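Rova (software)

Rova is a control and task-planning package for two-armed robots working at a table or countertop. It takes a written task, such as moving food items into a pot, and turns it into motion commands for a left and a right arm. It runs against a built-in simulator or against real arms, and the same task files are used for both. Rova was started at the Flarkilside workshop, and its first public release came in November of the year the workshop opened. The current stable version is dated Apr 30, 2022.

Overview

Rova is made of 3 programs that run side by side and pass messages to each other. The scene server keeps a list of objects with their positions, sizes and names. The planner, called Keogh, decides which arm does what and in what order. The motion controller, called Wulley, turns each step into joint movements and sends them out 40 times per second. A crash in one program does not stop the others. If Keogh goes down, Wulley holds both arms where they are until it comes back.

The package is written mostly in C++, with a Python layer for task files and scripts. Most users work only in the Python layer.

Scene server

The scene server can be filled in two ways. In simulation it reads positions straight from the simulator. On real arms it takes them from an outside perception program, which must supply a name, a pose and a confidence value for each object. Rova has no object detector of its own. Early versions shipped with a simple color-based one, but it confused items of similar color and was dropped.

Objects are sorted into fixed, movable and held. A counter or a shelf is normally fixed. A piece of food is movable until a gripper closes on it, and then it is listed as held and tied to that gripper. The held state matters for planning, as a held object changes the shape that must be kept clear of obstacles. When the gripper opens, the server waits for the object's position to settle before listing it as movable again.

Containers are a special case. A pot or a tray is stored as an outer shape plus an open region. The planner may send a gripper through the open region but not through the walls. Handles are stored as separate shapes, which keeps the planner from treating the space inside a looped handle as solid.

Planning

Keogh works in two stages. The first splits a task into steps such as reach, grasp, lift, carry, place and release, and gives each step to an arm. The choice of arm depends on distance, on whether the arm is already holding something, and on whether the other arm would be in the way. The second stage looks for a path for each step.

Paths are found with a random tree search followed by smoothing. The search for a single step is limited to 2 seconds by default. If no path is found in that time, Keogh tries the other arm, then a different grasp, and finally reports the step as blocked. Users can change the order of these fallbacks in the task file.

The two arms share one workspace, and Keogh keeps them apart with a reservation scheme. Each arm claims the volume it will sweep through, and the other arm must plan around it or wait. The scheme is safe but slow in crowded scenes. A common complaint is that one arm sits idle over the counter while the other finishes a step that would not have come near it. Later versions release parts of the claimed volume as the arm passes through, and this shortens the waits without removing them.

Motion control

Wulley follows the paths it is given and corrects for small errors along the way. It has position control for free movement and force-limited control for contact. The switch to force-limited control happens 20 millimeters from the expected point of contact.

Grasping uses a closing speed and a force limit set for each object. Soft items need a low limit, and the sample library includes settings for several kinds of fruit, vegetables and bread. These values were tuned in simulation and usually need to be changed for real food, which varies in firmness. An object with no settings of its own gets the default for rigid items, a frequent cause of crushed produce on real arms.

Simulator

The simulator handles rigid bodies, joints and contact friction. Food is modeled as rigid with a soft outer layer, so it can be squeezed slightly but does not tear, leak or break. Liquids are not supported.

The sample kitchen scenes are the best-known part of the package. They put two arms at a counter with cookware, food and small furnishings, and each scene can be loaded with its objects in set places or scattered by a random seed. Rendering can be turned off for batch runs. When it is on, views wider than the window's shape are shown with black bands at the top and bottom.

Logs and replay

Every run writes a log with the messages passed between the programs. A replay tool steps through the log and redraws the scene at any point, with the claimed volumes shown on request. Logs from real arms can be replayed in the same viewer, provided the scene file matches the one used in the run.

Limitations

Rova assumes that both arms are fixed in place. Mobile bases are not supported. Handing an object directly from one gripper to the other is possible only through a user script; the standard planner sets the object down first and picks it up with the second arm. Cloth, cords and other flexible items have no object type.

See also

Motion planning
Dual-arm manipulation
Robot simulation
Grasp planning

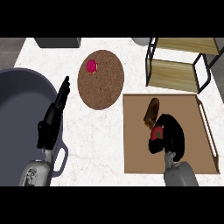
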